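Notes for week 5, glazes and food-safe ware. Read these before the studio session in January.

## What a glaze is

A glaze is a thin layer of glass melted onto clay. It has three jobs to balance: silica makes the glass, a flux brings the melting point down, and alumina keeps the melt stiff enough to stay on the pot. Most of the recipes in the Drorbridge binder are written as percentages by dry weight, with colorants added on top of the 100.

Our test batches are 2,000 grams. Weigh the silica last. It's the biggest number and the easiest one to correct.

## Fit

Clay and glaze both shrink as they cool. If the glaze shrinks more than the clay, it gets pulled tight and cracks in fine lines (crazing). If it shrinks less, it is squeezed and can flake at rims and handles (shivering).

- Crazing: add silica, or swap some high-expansion flux for a low-expansion one.
- Shivering: do the reverse. Never use a shivering glaze on tableware.

Crazing can show up weeks after firing. Zbigniew Kołodziej keeps his test tiles on the shelf for a full term before he signs off on a recipe - please do the same with yours.

## Surface

Gloss comes from a full melt and enough silica. Matte surfaces come from small crystals that form during slow cooling, or from high alumina. An underfired glaze can look matte too, and it will stain and wear. Refire a tile hotter. If it turns shiny, it was never a true matte. 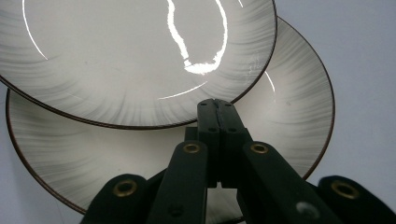 Iron is the cheapest colorant we have and it changes a lot with thickness. Tile 589 in the Amlow set shows the same recipe with one, two and three dips. Look at the edge as well as the flat part, where the glaze runs thin and the color shifts.

## Before the next session

1. Mix one base glaze from the binder and sieve it twice.
2. Dip 5 tiles. Scratch the recipe number on the back of each first.
3. Do the lemon test on any fired piece you have at home: leave a slice on the glaze overnight, rinse, and look for a change in color or shine.

The lemon test only finds bad glazes. It can't prove one is safe, and a lab leach test is still needed for anything you plan to sell.

Hand tiles to Cosmin Stanciu, with your name on the bag. The kiln shelf holds 20 at a time.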